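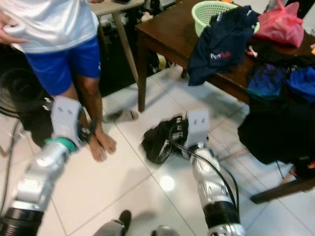
Photo: Dondis Home Guides

Section 4: Clearing the floor and loading the rack

These steps cover the Ukedow single-bar clothes rack, order code 2217. Assemble the rack as shown in Section 3 before you start.

Before you begin

Pick up slippers, shoes and anything else lying on the floor between the table and the rack. Set a basket on the table for small items. A mesh basket works well.

1. Gather clothes from the floor, chair backs and table edges. Shake each piece out once.

2. Check the pockets. Put coins and keys aside.

3. Sort into two groups: clothes to hang and clothes to fold. Socks and underwear go straight into the basket.

Note: Clothes that need washing do not go on the rack. Keep them in a separate bag.

4. Turn each garment right side out and find the neck or waistband. Small items are easy to pick up by the wrong end, so check which way the lettering runs before you hang them.
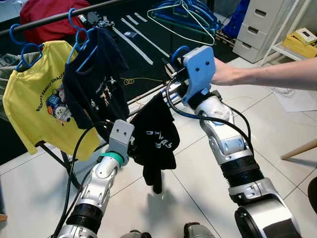 5. Slide the hanger in from the bottom hem of a T-shirt. Pushing it through the neck stretches the collar.

6. Place the hook over the bar with the open side facing the wall. Keep all hooks the same way around.

7. Hang shirts with the printed side facing the same direction. Leave a little space between damp items.

8. Move spare hangers to one end of the bar.

9. Fold what is left and put it away. Return the basket to its shelf.

Caution: Do not hang wet coats or blankets on the bar. Do not let children pull on hanging clothes, as the rack can tip.

Caution: Keep the rack at least 800 mm from any heater.

If the bar sags or turns in its sockets, take everything off and tighten both end screws by hand. Replacement screws are listed under Vulstead parts in Section 7, page 62.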